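3.2 Small waste left on tables

The second part of the household survey dealt with what we called small waste: wrappers, tissues, torn packets, thin bags and other light items that are put down on a table and not carried to a bin straight away. We asked the 42 households in Grerdale and Ilard to keep a tally sheet beside the main eating table for two weeks in November. Each item was entered at the time it was cleared, along with its colour, its rough size and whether it had been crumpled.

In all, 197 items were entered. Crumpled items made up well over half of these, and most of the crumpled items were white or clear. Households often could not say whether a balled-up piece was paper or plastic until they had picked it up, so we kept a joint category, "white, paper or plastic", for entries made by sight alone. Bags were entered separately when the shape or some printing on them could still be made out.

The surface underneath mattered more than we had expected. Tables in Grerdale were mostly bare or had a plain cloth. In Ilard, printed mats from Bernatex and similar makers were common, many of them with flowers, trees or water scenes. People with printed mats told us that pale litter was easy to miss against blossom or light-coloured patterns, and a few had stopped using the mat at breakfast for that reason. Others said they liked the mat precisely for its colours and did not mind a wrapper or two sitting on it until evening.

We compared the delay between an item being put down and being cleared for the two kinds of surface. The delay was longer on printed mats, though the difference was small and the tally sheets were not filled in evenly – some households wrote down times to the minute, others only "morning" or "after tea". We have therefore not tested it. The Mabaso sorting sheet, which we used for the bin audit in section 3.1, has no column for the surface and would need one before the comparison could be repeated.

Bags were cleared later than balled-up pieces in both towns. Several households said they meant to use a bag again and left it on the table on purpose. Figure 2 shows a crumpled white piece and a translucent bag with grey printing on a landscape mat; they would be entered under separate categories on our sheet.

Figure 2. Small waste on a printed table mat. 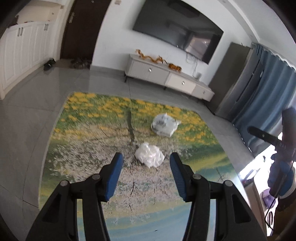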